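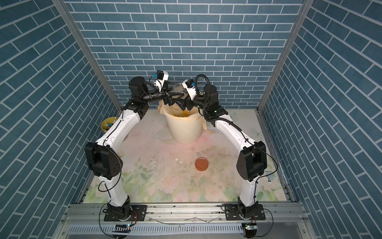

A parent on last year's open evening said she had driven past our gate for 7 years and taken us for a garden center. Another asked whether we taught anything you could earn a living from. We hear both fairly often, and this page is meant to answer them.

About Mullthorpe School of Upholstery

Mullthorpe is a small independent trade school. We teach traditional and modern upholstery, loose covers and basic frame repair to adults, from complete beginners to people already working in the trade who want to fill a gap. We do not teach interior design and we do not award degrees. Students who finish the full program leave with a school certificate and a portfolio of finished work, and in our experience employers look at the portfolio first.

How we started

The school grew out of the Pruvost workshop, which made and re-covered seating for hotels and theaters. When the workshop closed its production side, the long benches, the sewing machines and a good part of the staff stayed in the building. The first course was an evening class in drop-in seats and footstools. It filled, so a second one was added, and the full-time program followed a few years later. We kept the Pruvost pattern books and students still use them, mostly for buttoned backs and scroll arms.

What we teach

The full-time program starts in September and has 5 units:

Stripping, frame checks and regluing
Webbing, springing and first stuffing
Cutting, pattern matching and machine sewing
Foam work and modern seating
A final piece of the student's own choosing

Each unit ends with a finished object that the student takes home. Students bring their own furniture where they can. If you have nothing suitable, we keep a store of chairs and stools that need work, and you can buy one at cost. Please do not bring anything over two seats before the fourth unit. There is no room on the racks for it, and sofas left in the corridor have to be moved every time a delivery comes in.

Evening classes run from 6 to 9 p.m. and cover the first three units at a slower pace. Credit from evening classes counts toward the full program if you join within two years.

Class sizes and teaching staff

We take no more than 25 students at a time on the full-time program, split into small bench groups. All of our instructors have worked in commercial shops, and most still take private jobs. Teaching is done at the bench. There is a short talk at the start of most mornings - usually on materials - and the rest of the day is practical.

Bellska and Drisholm

We have two sites. Bellska is the main building, with the benches, the cutting room and the library. Drisholm is the smaller one and holds the timber shop, where frame repair is taught. Students need to be at Drisholm for the first unit only. Parking there is limited, and the bus stops at the end of the lane.

Since opening we have awarded 406 certificates. Former students run their own shops, work for furniture makers, or re-cover their own dining chairs and leave it at that. All of these seem to us a fair use of the course.

Visiting and applying

You are welcome to look around before you apply. Call the office between 9 a.m. and noon to arrange a time. Applications for the full-time program close at the end of May, and we ask for a short letter and photographs of anything you have made. It does not have to be upholstery. Past applicants have sent us quilts, boat covers and a saddle.

Fees and a list of basic tools are on the Courses page.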